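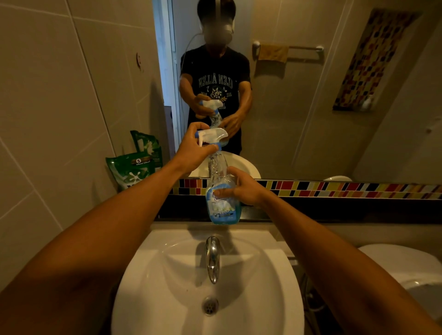

In Praise of the Small Chore

My grandmother kept house in Burnasley for most of her life, and she had a theory (she had a great many theories, bless her) that you should never save up your cleaning. She thought a whole Saturday given over to scrubbing was a kind of punishment people invented for themselves, and the older I get the more I think she was right!

I spent years doing it the other way. I'd let everything go for two weeks and then charge through the apartment with the radio up, cross with everyone, and by dinner I was too worn out to enjoy any of it. My neighbor Kamrul Herath still does it like that and swears by it, and we've argued the matter happily over the fence since 2000.

These days I do one little thing while the kettle boils. A shelf, a windowsill, the bathroom mirror, and then I stop, even if I'm in the mood to keep going.
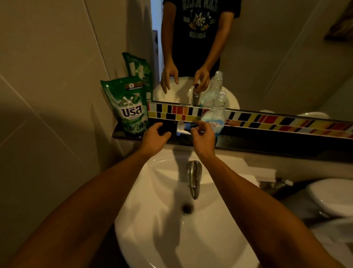 The ledge under the mirror, a good five-minute job.

I'll admit the house is never all clean at once, and if that would bother you, my way may drive you up the wall. But I like having my weekends back, and I like that a chore can be over before I've had time to resent it. Grandma lived past 80 and spent her Saturdays playing cards, and I mean to do the same if anyone will teach me the rules.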